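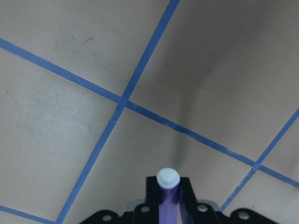
Charito Javier
Workshop Planning Lead, Wurkiser

Search the newsletter Search

Filed under: Automation > Budgets and Buying

The two-arm bench at Braltholm is the first piece of kit we have bought where the arms were the easy part of the budget. Everyone who put in a request for the next round has asked me what to allow for, so I have written down how the money and the time went.

We got two quotes for the arms, one from Gallegos and one from Wamau. They were close on price. Gallegos wanted the mounting plates and the second teach pendant charged separately and Wamau did not, so we went with Wamau. If you are comparing quotes, ask for a pendant per arm as its own line, even if you think one will do. Sharing one between two arms was slow when we tried it during the trial, and adding one after the order has gone in costs more.

The practice task on the bench is putting marker pens into a pen cup. It was chosen by Wanda Mazurek, who runs the bench, and it costs next to nothing. Her whole consumables line for the first quarter was £53, which covered markers, mesh cups, brown paper and blue tape. The tape grid lets her write down where each pen was laid so the same layout can be set up again.

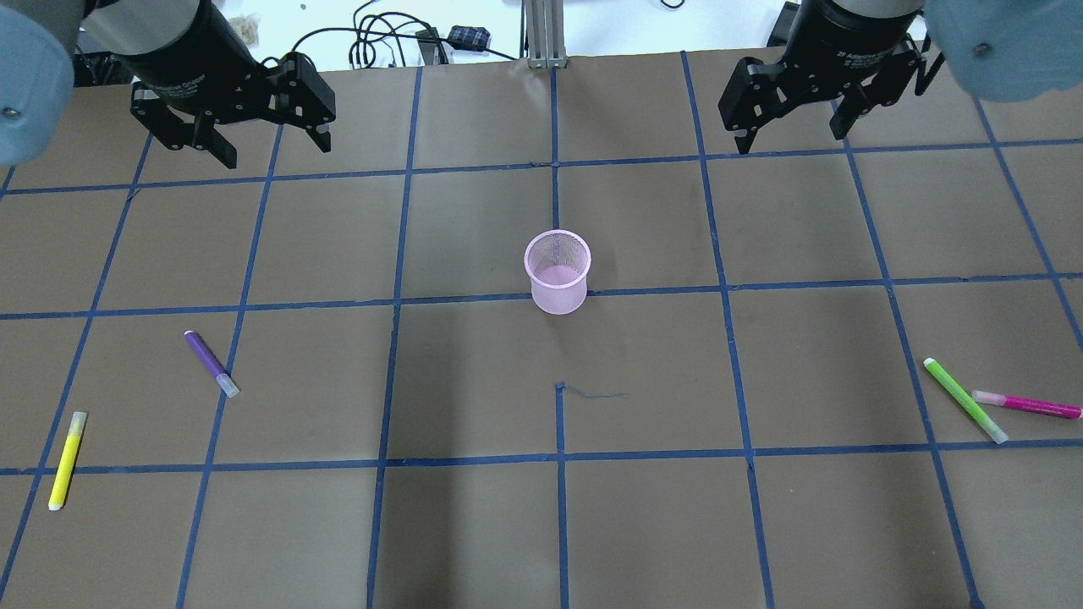 Tape and paper wear out faster than we allowed for. Grippers working close to the surface scuff the tape, and once a strip starts to lift it has to be replaced. Put down double whatever you first think of. It is still a small sum, but running out stops the bench for a morning.

The bigger gap in our plan was everything around the arms. We had one line called "fittings" and it should have been several. For the next request, please cost these on their own:

1. Table and mounting. The plates need a top that will take the bolts. Ours had to be strengthened, and the work and parts came to £548.

2. Cables and power. Count the sockets before you order. Allow for cable ties, longer leads and somewhere for the power adapters to sit. I would rather see this line too high than too low.

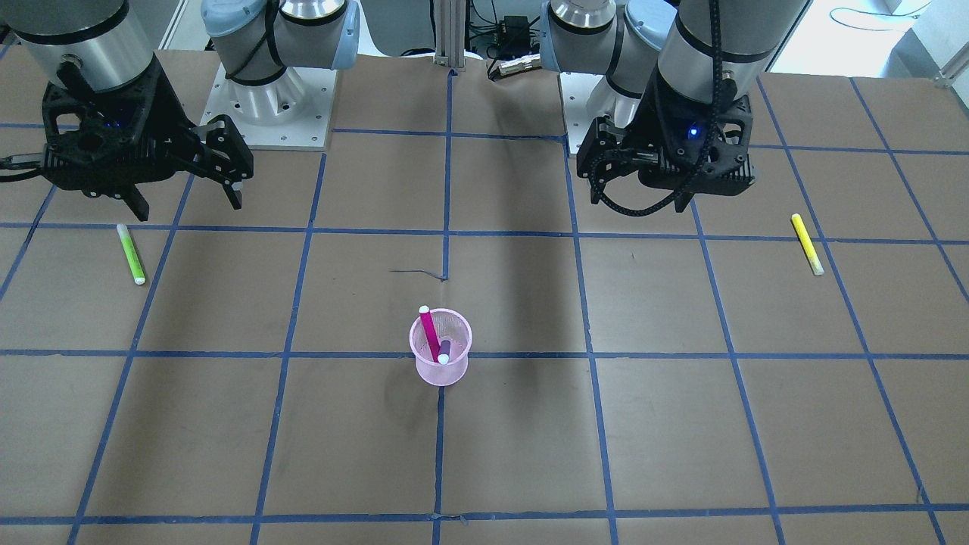
3. Gripper spares. We hold one spare pair of fingers for each arm. Delivery on these was 18 working days, so order them with the arms and keep them in the stores cupboard.

4. Desk space. The operator needs room for a keyboard, a mouse and both pendants within reach of the table. We forgot this and had to move a shelving unit.

5. Training. Allow 30 hours per person before they set up tasks on their own. It comes out of your staff budget and not the equipment one, so talk to your manager early.

On timing, the arms arrived in the month we were promised. The table work had not been booked by then, and they stayed in their crates while we sorted it out. Book the table first.

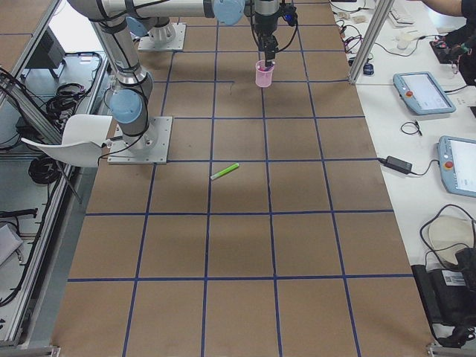
Wanda is keeping a log of how much of the day the bench is in use, and I will go through it with her in July. If it is busy enough there is a case for a second one at Braltholm. If not, I would sooner lend out hours on this one to other teams before we spend again. Either way, the money for the next round has not been set yet.

Requests should come to me on the usual form, with at least two quotes attached. Please put the supplier's delivery time next to each item, including the cheap ones. Forms without it will be sent back.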